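Why do we put a cloth on a table?

A cloth keeps the table clean. If juice falls, we wash the cloth and the table stays nice. A cloth with stripes also makes the room happy! In the Gindon craft club we have 3 cloths, and children choose one every morning.

Look at the stripes on this cloth. Can you find the purple one? 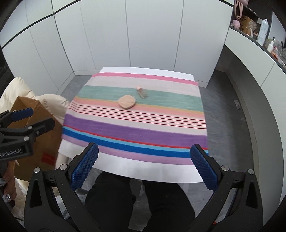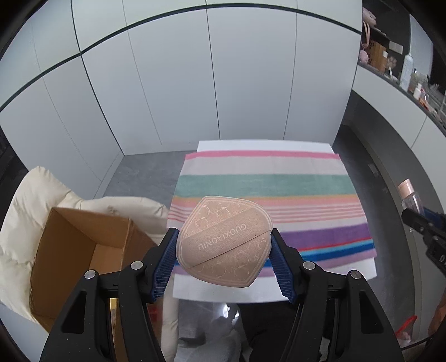 Before you wash a cloth, shake it outside. Crumbs are good food for the birds.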